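Lornetti Starter Kit — Tabletop Arm, Two-Finger Gripper, Wrist Camera

Price: $2,861
Spare fingertips: $99 a pair
Warranty: 2 years
Returns: 30 days, in the original foam, which you will have thrown out

The Starter Kit is the one we sell to people who have been told to "look into automation" and given a budget by someone who has never bought any. It comes with the arm, the gripper, the wrist camera, a power supply and a table clamp. It does not come with a computer, so put one in your request now, while everybody is still in a generous mood.

Most first orders go over budget on small stuff. Fingertips wear out. Cables get rolled over by chairs. Aušra Kalniņš in our sales office will ask what you plan to pick up, and "all sorts of things" is an answer that costs money. Make a short list first. Cups and mugs are a fair place to begin, and you already own plenty.
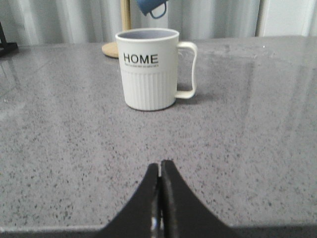 Measure your work surface before you order, including the overhang at the front. The clamp wants a straight edge and something solid under it. Stone is fine. Glass is between you and your insurer.

Planning to add a second arm later? Buy the Tesent controller at the start. The basic one runs a single arm and has no ambitions beyond that. The Juška mount also fits both the Starter Kit and the larger Brovov arm, should next year's budget turn out kinder than this one.

Orders placed before the end of September ship at the current price. Quotes are free and come as a PDF your purchasing department will ask you to send again.

Add to quote
Compare controllers
Ask Aušra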